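Category: Working Papers / Desk Clutter and Shared Rooms

28 January 2019
By Dewanti Ngau and Sutrisno Setiawan

4. Does a cluttered surface slow anyone down?

The claim that small leftovers on a table cost working time is repeated often and tested rarely. We doubt it, at least in the strong form given in the Ploken guidelines. 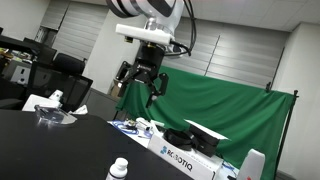
Figure 5. Shared workroom, with a small capped bottle, a clear plastic object and crumpled paper or tissue on the black table, and a more crowded desk behind.

Larasati Saragih objected to an early draft that we had the matter backward: people leave things out so that they can find them again, and a bare table only means the hunting has moved to the drawers. We take the point, but it rests on interviews, and people asked to defend their own mess tend to defend it well.

Items like those in Figure 5 are the usual case. Small containers and bits of paper take up little of the surface, and the Ploken scoring sheet still marks them the same as a stack of folders. A table can therefore score badly while leaving plenty of room to work. The desk farther back, with its papers and small items, is closer to what most readers would call clutter, yet the sheet has no way to say so.

We asked 25 room users to keep a log in March of every time they had to move something before starting a task. Roughly 200 entries came back. Most concerned chairs and bags, and very few mentioned bottles or paper. The logs were filled in by hand and some were plainly written up at the end of the day, so we would not lean on them hard. They do not support the guidelines either. The saving of 10 minutes a day quoted in the Jutitz report comes with no method we could find, and we leave it out of the comparison in Section 5.

Contact the authors | © Andrade Working Papers | Back to top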